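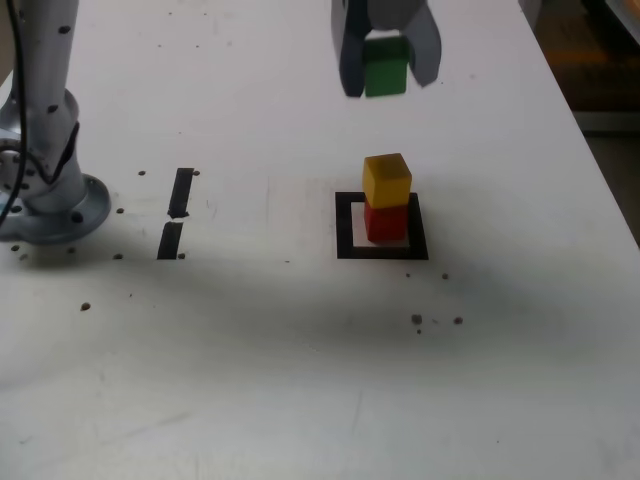 How far off center can a block sit before a stack of three falls over?
Further than our textbook suggests for two blocks, and less far than most of our class guessed for three. The middle block is where the guesses went wrong.

Stacking Blocks Inside a Marked Square
Project report, Introductory Mechanics, Godunside College
Submitted 31st May

Why we did it

The course handout says a stack stays up as long as the combined center of mass of everything above a given block lies over that block. We have no quarrel with the rule. Our doubt was about the word "block." The rule assumes flat faces and sharp edges, and cheap colored cubes have neither. The edges on ours are slightly rounded, so the part of each face that carries weight is smaller than a ruler says.

We also wanted to check a claim from the Jomitz activity booklet, which says that a taped outline on the table "ensures a repeatable start." We didn't believe it in January and we only half believe it now.

Setup

The cubes were red, yellow and green. The table top is white and the square is black tape, made only slightly larger than a cube. Red went down first in every run, then yellow, then green. We fixed the color order so that a difference between cubes couldn't pass itself off as a result.

The tape square has a weakness. A cube can be anywhere inside it and still count as inside it. One person's "centered" was another person's "a bit toward the top," and the strips of tape were not all the same thickness, so judging by eye from the tape was worse than useless for small offsets. After the first session we measured from the red cube itself and used the outline only to find the spot again.

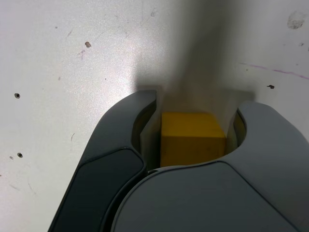 The yellow cube caused the most arguments. It is the only one with a load above and a support below, so an error in its position counts twice. If it was set down with a slight twist, the green cube tended to follow the twist, and then our offset figure described a stack we hadn't built.

Results

We did 30 runs and threw out 2 where the table was bumped. Of the rest, 19 stacks stood for the full minute. Most of the failures came at the larger offsets, as expected, but a few came at offsets the rule calls safe. Rounded edges would explain those. So would careless placing, and our data can't separate the two.

What we would change

Measure the flat part of each face before starting, and record twist as well as offset.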